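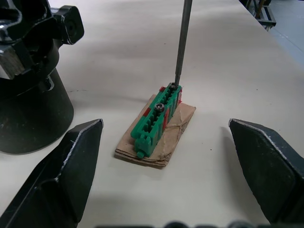 Fig. 1. Wrist camera view, bench task B: driver bit at the farther of the two screws, gripper fingers open.

Session 5: Comparing grippers on a screw task
Handout for the practical group. Notes by Nandi Xaba, revised 6th May.

What we are comparing

Last session dealt with picking and placing. Now we move to a task where the part must stay still while a tool works on it. Two sets of fingers are on trial, the Wunell and the Onuoha. Both fit the same wrist and run from the Uvonel controller, so you do not need to change any code between them apart from the finger offset.

The workpiece is a green plastic part with a slotted top and two socket-head cap screws, fixed to a piece of cardboard with red tape. Leave the tape alone between runs. If the part has shifted, write that down and carry on.

Wide open or half open

A gripper that opens wide can come down over a part without touching it, even when the position estimate is poor. The price is travel time, and on a crowded bench the fingers may foul something else. In Fig. 1 they are wide apart, one on each side of the part. Note how much of the lower view they take up. With a half-open start they would hide more of the part from the wrist camera, and this matters if you are using the picture to find the screw heads.

Run both starting positions with both sets of fingers. That gives four conditions. Do not mix them within a block.

Camera notes

The shiny screw heads cause most of the trouble. A bright rim can pull the detected centre to one side, and a driver bit over the head hides part of the socket. For this reason we take the position of a screw before the tool comes down, and hold that value until the tool is clear again. Hanne Pitkänen's group tried updating it all the way down in December and had to stop – the estimate jumped whenever the bit crossed the rim.

Set the exposure by hand. The white tabletop will otherwise drive it, and the dark fingers lose all their detail.

What to record

Use the Bokudlow log sheet, one line per run:
Finger set and starting position
Screw (near or far, as seen from the wrist camera)
Bit seated at first try, yes or no
Any movement of the part
Exposure value

Each condition gets 50 runs. Stop the block if the controller reports a force warning, and note the run number.

Before next time

Read the section on compliance in the course notes. Bring your log sheets with the yes/no column added up for each condition. We will look at near and far screws separately, so keep them apart in your totals.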